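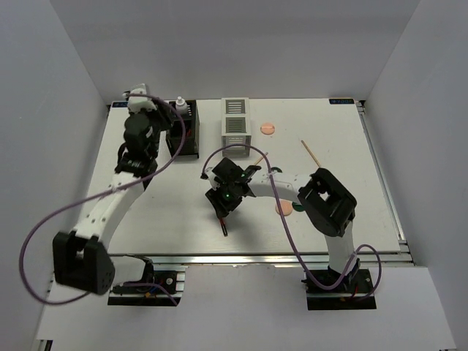 The Flevberg table: white top, silver aluminium rails, light grey walls at the back and on both sides.

Frequently asked questions about the Flevberg table

Which parts are included?
The top, the two rails, the back wall, the two side walls and the lower front panel. The legs are sold separately under the name Olldale. You may also put the top on a strong bench which you already have.

Can I order the walls in another colour?
At the moment we make them only in light grey. In November we will add a darker grey. The top stays white.

How do I clean the white top?
Please use a soft cloth, warm water and a little washing-up liquid. Do not use scouring powder, it makes the surface dull and we cannot repair this. For pencil marks a normal rubber is enough.

May I use the table without the side walls?
Yes. Each wall is held by 7 screws and can be taken away alone. Keep the screws in the bag, they are shorter than the ones for the rails and it is easy to mix them.

My rail is moving a little. What should I do?
Loosen all the screws of this rail, push it flat against the top and tighten again, starting from the middle. If it still moves, write to us and we will send new nuts free of charge.

How long does the delivery take?
Almost 18 working days for the complete table. Single walls and rails leave Vuvine every Thursday.

Is it possible to see the table before buying?
One is standing in our showroom in Pană. Please call in the morning and tell us when you would like to come.

Can I return it?
Yes, if the top is not scratched and no additional holes were drilled. We take off 500 for the transport, the rest is paid back to your account.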